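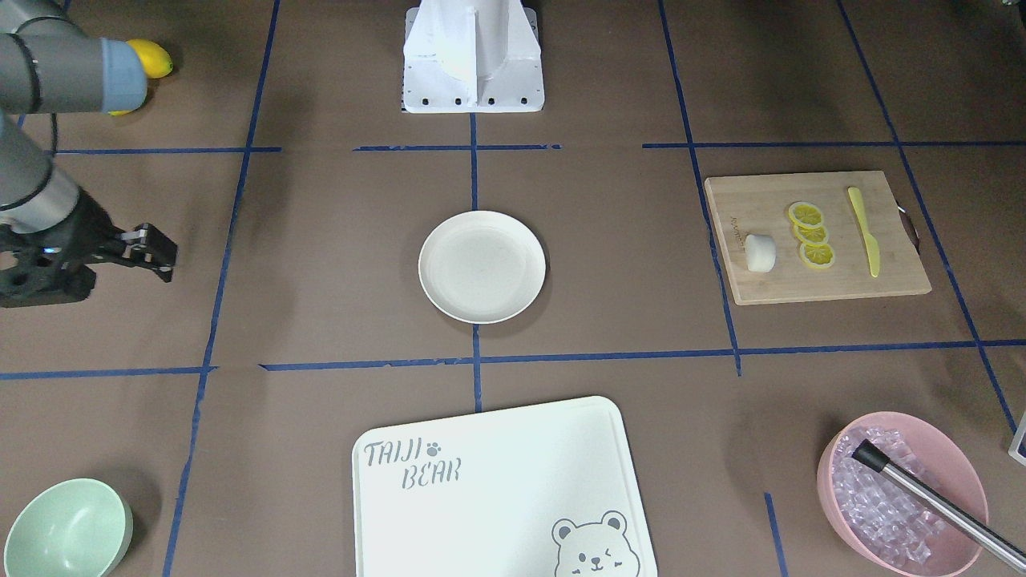

Week 5: Citrus, Cutting and Plating

Thursday, April 25, 2024

Okay, so last week I promised we'd get to lemons, and I'm keeping my word! I know a lemon slice sounds like the easiest thing in the kitchen, but please read this before you come in, even if you've been garnishing iced tea since you were nine.

## Setting up

I like three stations: the whole fruit, the board and the plate. My own layout is the plate in the middle and the board to the right of it, with the uncut lemon kept back out of the way. Lefties, flip it if you like. Octavio Flores works the other way around and his plates look better than mine.

## Cutting rounds

- Wash the lemon and dry it well. Wet rind skids.
- Trim one end until you see flesh, then slice across — never pole to pole, or you've got wedges.
- Long, easy strokes. If you're pushing, your knife is dull (come see me, I keep a sharpener in the drawer).
- Poke the seeds out with the tip *after* you slice.

You want a full ring of yellow rind with the pale segments showing inside it, and a center that lets a little light through. Too thick and it sits there like a hockey puck. Too thin and it flops the second you pick it up.

## Moving to the plate

Let the slices overlap on the board, in a short diagonal line, and you've already got your arrangement. Then it's just a matter of carrying it over. I use a thin spatula, some of you like fingers, and both are fine with me as long as your hands are clean.

On a plain round plate with a shallow rim, go a bit off center. And leave some white showing! Everybody wants to fill it up.

## For next time

Practice on 5 lemons at home and save the ugly ones in a jar with sugar, we'll need them for the syrup. Read the Kokkinos handout too, but skip the part on candied peel, we won't get to that until August.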